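Chapter 5
Teaching by Demonstration: Hand Guidance and Remote Control

Learning objectives

After completing this chapter, the student will be able to:
- distinguish between hand-guided and remotely controlled demonstration;
- select a method suited to the robot, the task, and the workplace;
- divide a household task into segments that can be recorded and labeled;
- recognize common faults in a recorded demonstration and decide whether to keep it.

Key terms: demonstration, episode, hand guidance, operator, remote control, segment, retargeting, view lag

5.1 Why tasks are shown

Chapter 4 dealt with motions that are written out in advance. An engineer chooses a series of positions, enters them, and the arm passes through them in order. The approach works well when the parts are rigid and arrive in the same place each time. Cloth meets neither condition. A shirt dropped twice from the same height will land in two different shapes, and a program that lists fixed positions has no means of dealing with the second one.

In teaching by demonstration, a person performs the task through the robot. The joint positions, the hand commands, and the view from the head are recorded together. One complete recording, from the start posture to the end posture, is called an episode. A set of episodes is then used to train a controller that produces motions of the same kind in situations that resemble those recorded.

The laundry task used throughout this chapter comes from the Nudska course series, prepared by Henrike Kohlhase and Bernd Kröger for the training center at Narkeck. The full set contains 492 episodes, of which 71 are held back for testing and must not be used in the exercises. The robot has two arms and two hands with jointed fingers. The work involves a front-loading washing machine, a wicker basket, and a mixed load of clothing. 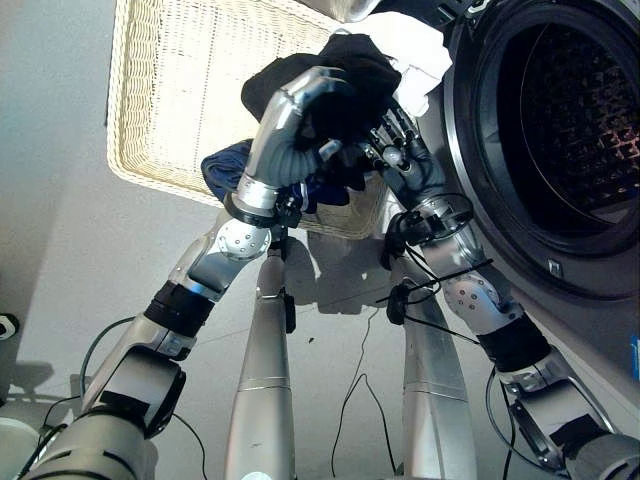

Figure 5.1. Both hands hold a bundle of dark clothing at the basket, as seen from the head.

Figure 5.1 illustrates a point to which the chapter returns several times. The fingers of one hand are curled over the top of the bundle while the other hand presses from underneath. Each hand depends on the other, and neither motion would make sense if recorded alone. Two-handed tasks should therefore be demonstrated with both arms active and with a single clock for all recorded signals.

5.2 Two methods of demonstration

Hand guidance. The operator takes hold of the arm and moves it through the task. The motors are set to support the weight of the arm and otherwise give way. The operator feels contact directly, and the recorded motion is always one that the arm is able to make. Against this, the operator's own body may block the robot's cameras, and it is difficult for one person to guide two arms and ten fingers at the same time. Hand guidance is recommended for single-arm work with a simple gripper.

Remote control. The operator stands apart from the robot and wears or holds an input device. Motions of the operator's arms and fingers are converted into motions of the robot, a step known as retargeting. The cameras have a clear view, and both hands can be used freely. The operator, however, feels little or nothing of the contact forces and must judge them by eye. Any delay between the robot's view and the operator's display, called view lag, will make the motions hesitant.

Görtz and Steinbach, who taught the first course at Purnatov, advised that every new operator practice both methods before choosing one. That advice is kept here. Students who begin with hand guidance tend to develop a better sense of the joint limits, which they then carry over to remote control.

5.3 Holding large, light objects

A laundry basket weighs little when empty but takes up a large part of the robot's view. When it is lifted and tilted toward the head, the operator may lose sight of a hand or of the machine behind it. Shadows present a further difficulty. Under overhead light, the robot's own outline may fall across a pale surface and change as the head moves. Episodes with such shadows should be kept in the set, provided that the hands can still be followed, so that the controller is trained under the lighting it will meet in use. 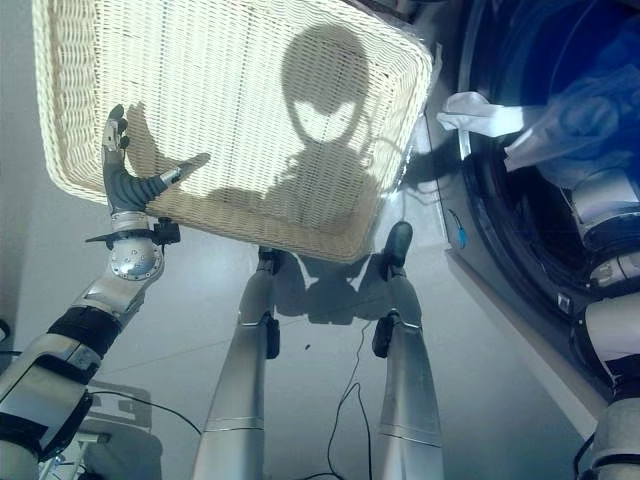
5.4 Dividing the task into segments

An episode is easier to check and to reuse when it has been divided. A segment begins and ends at a change of contact: a hand closes on an object, lets go of it, or passes it to the other hand. For the laundry task, this course uses 5 segments:

1. Take hold of the basket by its rim.
2. Bring the basket to the door opening and tilt it.
3. Grasp a bundle of clothing.
4. Move the bundle between basket and drum.
5. Release the bundle and withdraw the hand.

Segments 3 to 5 are repeated until the load has been moved. The operator should pause briefly at each boundary. A pause makes the boundary easy to find in the recording, and it gives the operator time to look for cloth caught between the fingers.

Segment 2 calls for particular care. The basket must be steady before either hand leaves it, and its angle should allow the operator to see inside.

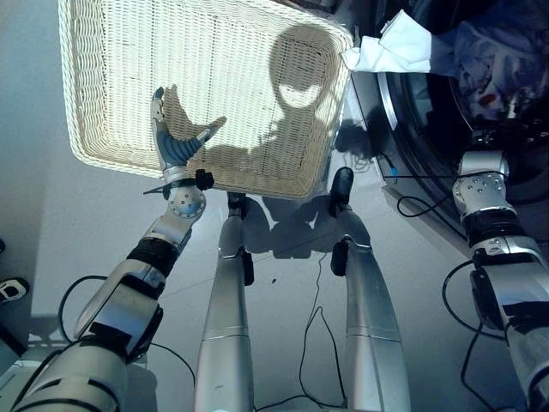 Grip height also matters. A hand placed too low on the wall of the basket may bend the weave, while a hand placed over the rim may strike the door ring as the basket moves forward. Operators should try several grips during practice and then use more than one of them in the recorded episodes. A set in which every grip is identical will train a controller that fails when the basket is presented at a slightly different angle.

5.5 Accepting or rejecting an episode

Each episode is reviewed by a person other than the operator. Knut Hagedorn's review form, reprinted in Appendix B, asks whether all signals are present, whether the end posture was reached, and whether the operator corrected any error during the task. A corrected error is not a reason for rejection. An operator who drops a sock and picks it up again has recorded a useful recovery, and the episode should be labeled accordingly. Episodes are rejected when a signal is missing, when a second person touches the robot or the load, or when the view lag exceeds the limit set in the Lorente safety notes.

Review questions for this section are found at the end of the chapter. Before continuing to Section 5.6, students should complete Practice Sheet 5-A with a partner, exchanging the roles of operator and reviewer after each episode.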